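Home Shop Workroom Care and repair Stockists Basket (0)

The Ovumora lap quilt frame

Posted 02/02/2019 by Aoi Kaneko
14 comments | 38 shares

If you have ever tried to quilt something the size of a cot blanket in a round hoop, shifting it along every few minutes and smoothing out the creases with the side of your hand, you will know why we have wanted to stock a proper lap frame for such a long time. We looked at a good many before we found one we liked. Some were lovely to look at but far too heavy to sit under, and one or two were so light that they twisted as soon as the cloth was pulled snug. Then Renji Furukawa brought a rather battered Ovumora along to our June sewing weekend, and by the second afternoon there was a small queue of people wanting a turn with it. I'm afraid I went back in the queue twice!

The Ovumora is made in a small workshop in Prirnitz by Preben Gunnlaugsson, who started out turning chair legs and moved on to frames when his sister asked him for one. It is solid beech throughout, rubbed down by hand and finished with a plain oil that doesn't come off on pale cloth. There is no varnish to chip and hardly any metal in it, just the four brass wing nuts that hold the side pieces. Each one varies a bit in colour, from a pale biscuit to something nearer honey, and we can't promise you one or the other, although if you leave a note with your order we will have a rummage and do what we can.

How it works

Two long rails run across the frame, one nearest you and one away from you, and each has a strip of strong cotton webbing tacked along it. You tack or pin your three layers to the webbing, roll the spare on to the rails, and turn the wing nuts until the middle is as firm as you like it. I like mine with a little give, so that the needle can rock. Severino Iglesias, who teaches our beginners, has his as tight as a drum and gets beautiful results, so please don't let anyone tell you there is a right answer.

The side pieces tilt. It sounds a small thing, but being able to tip the work towards you makes a great difference to your neck and shoulders, and you can tip it the other way to get a hand underneath and hunt for a lost thread end. The curved feet rest across your thighs, or you can stand the whole thing on a table and work at it from an ordinary dining chair, as I do in the evenings when the cat has already taken the armchair.

Sizes and what's in the box

Working width between the side pieces: 60 cm
Depth from rail to rail: 38 cm
Height on its feet: 20 cm
Timber: oiled beech
Fittings: 4 brass wing nuts, plus 2 spare
Also in the box: webbing already fitted, a small tin of oil, a printed sheet of instructions

It comes flat and goes together without tools. The first time will take you as long as a cup of tea, and after that you will do it without thinking. Do keep the box if you have somewhere to put it, as it makes a very good home for the frame when you are between quilts.

A few words about light and where to sit

We get more letters about tired eyes than about anything else, and a frame does change things, as your work stays in one place and you can't keep turning it to the window. If you are right-handed, try having your light come from the left, so that your sewing hand isn't throwing a shadow over the very spot you are trying to see. Left-handed quilters will want the opposite. Bring the light down lower than you think you need it, and a bit to the side. Light skimming across the cloth picks up the dips and ridges of the stitching, whereas light from straight overhead flattens everything and makes a white quilt very hard going indeed. 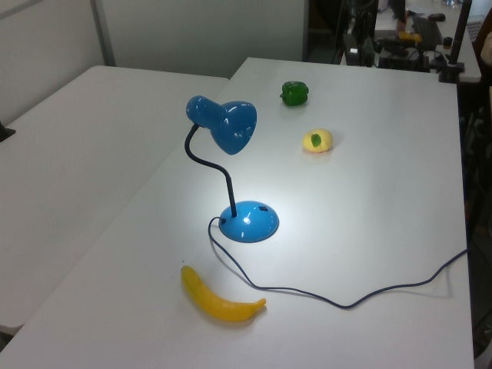

Dark cloth is another matter. For navy or black I would save the quilting for daylight hours if you possibly can, and use a thread just one shade lighter than you had planned. Yuto Hosoda swears by a sheet of white paper laid across his knees under the frame when he is working on dark colours, and having scoffed at this for a whole winter I tried it and have done it ever since.

Have a good high seat, too. A sofa you sink into will bring your knees up and send the far rail sliding away from you. A firm cushion helps, and so does a folded towel under the feet of the frame if you are wearing anything slippery.

Which thread and needles?

Any that you get on with. We sell the Tamura waxed cotton, which comes on a wooden reel and behaves itself very nicely on a frame, with hardly any knotting. Their short quilting needles are good as well – quite fine in the eye, so a threader may be wanted. If you are used to hoop quilting you may find that a size shorter suits you better on the frame, where the cloth stays put and there is less of it to gather up at once.

Wadding matters more than people expect. Thin cotton or a cotton and wool mix rolls neatly on to the rails. Very puffy wadding can be used, but it builds up quickly and you will need to loosen the wing nuts more often, and I would not leave it rolled up for weeks on end or it may keep the creases.

Looking after your frame

Wipe it with a dry cloth and give it a little oil once a year, or when the wood begins to look thirsty. Put the oil on thinly, leave it overnight, and buff it well before any fabric goes near it. Then lay the oily cloth out flat somewhere in the open air to dry, and please never leave it bunched up in a bin or a drawer, as oily cloths can heat up on their own and catch fire.

Keep the frame away from radiators. Beech moves a little with the seasons and you may find the wing nuts want a touch more turning in a dry spell. If a rail ever does warp, send it back to us and Preben will make you a new one. The webbing can be replaced at home with a small hammer and a packet of tacks, and we keep it in stock by the length.

Can I use it for other things?

Yes, and people do. It is very good for larger pieces of embroidery and for wholecloth work, and one customer uses hers for mending blankets. It isn't strong enough for rug hooking, which puts a great deal more pull on the rails. For that we would point you towards the Rukanero floor stand and its heavier frame, which has its own page under Workroom.

Ordering and waiting times

We have a small number on the shelf and the rest are made in batches, so if the page says "next batch" there will be a wait. We won't take any money until yours is packed and ready to go, and we will write to let you know. If you live near enough to call in, there is always one set up by the window in the shop with a practice piece on it, and you are very welcome to sit down and add a few stitches. Some of them are rather wobbly and at least one row is mine.

Frames can be returned unused within the usual time, in their box. Spare rails, webbing and wing nuts are listed under Care and repair.

14 comments | Leave a comment | Share this page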